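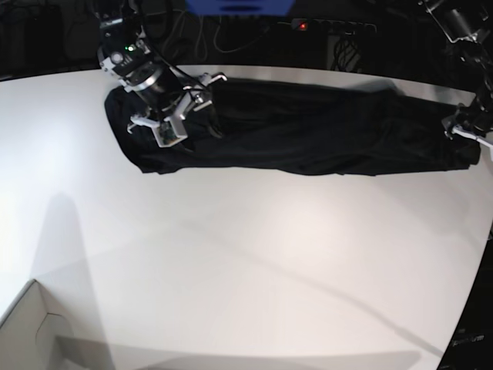

Garment Reuse Work, Trergate Sorting Room
Progress report to the Avia fund
Jul 6, 2019

1. Period and scope

This report covers the second grant period. The work concerns the flattening and folding of used clothing before it is shelved for reissue. The first period dealt with towels and pillowcases. The present one deals with dark knitwear and long-sleeve tops, which made up the largest share of the backlog left from November.

The written folding method has been revised once. Spending is within the approved lines, with one transfer requested in section 5.

2. Work completed

A total of 200 garments went through the full sequence of spreading, smoothing, folding and stacking. Of these, 29 were returned to the start of the sequence. The usual fault was a sleeve trapped under the body, which leaves a ridge in the finished stack and throws off the height of everything above it. The remaining faults were twisted hems and, in a few cases, collars folded inward.

The white tabletop has been kept as the standard surface. Black fabric shows its outline clearly against it, and a narrow shadow along the lower edge of a garment is a fair sign that the cloth is not lying flat. The inside of a dark garment is harder to judge. Creases running lengthwise can look much like a folded edge, and two layers look much like one. Lighting over the table is uneven and will be measured in the next period.

3. Spreading method

Garments arrive from the bins bunched. The revised method begins by finding two points far apart on the cloth and drawing them away from each other until the body opens. For tops, the preferred points are one at the collar or shoulder and one at the far end of the garment. Tension is applied along the length first. Diagonal wrinkles in the upper body are accepted at this stage and smoothed later, after both sleeves have been located. 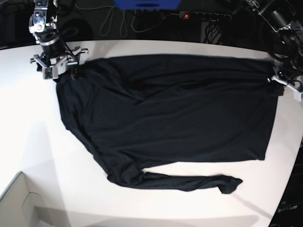
Figure 1. Black long-sleeve shirt spread on the white tabletop, held at opposite ends. One sleeve lies along the lower part of the garment.

Sleeve position is now checked as a separate step. Under the earlier method a sleeve lying along the body was often left in place and folded in with it. The revised text requires each sleeve to be drawn clear of the body, laid straight, and then folded across the back. This adds time per garment – the amount varies with the weight of the knit – but repeat handling has dropped since the change.

4. Open problems

Hems do not settle evenly. When the upper edge is held tight, the lower edge tends to hang lower at one side and takes on a wave. Smoothing by hand from the center outward corrects it in thin fabric and has little effect in ribbed fabric. The Bilgin folding board was tried as a weight along the hem and was set aside, as it dragged the cloth when lifted.

Stack height is the second problem. The shelving from Isudov takes 13 folded tops per bay at the intended thickness. At present roughly one bay in four will not close at that number.

5. Budget

The line for table coverings is underspent. We request approval to move the balance to lighting. No other change is sought.

6. Next period

Work will move to hooded tops and zipped garments, in batches sorted by fabric weight. The folding method will be reissued with 3 added diagrams covering sleeve placement. The hem trials will be repeated with a lighter board, and results by fabric type will be attached to the next report.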